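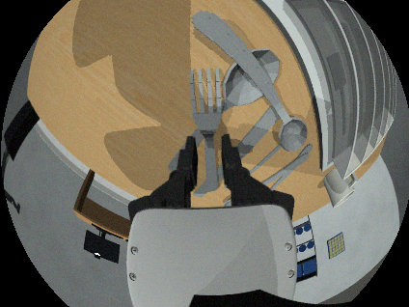

Start with the dishes and the forks, Inger Bach told the planning group in March, and leave the showpieces until the budget can carry them.

Skunis has taken that advice to heart and is pleased to share, on September 4, 2020, that it will set aside money for 4 kitchen robots at its Iltham dining hall, which seats up to 200 guests. Gripper work on cutlery is being tried in simulation first, so that the buying list can be settled before any orders go out.

"We would so much rather spend a little longer planning now," said Bjartur Kvaran, "and we warmly invite suppliers to write to us at our Quaye office."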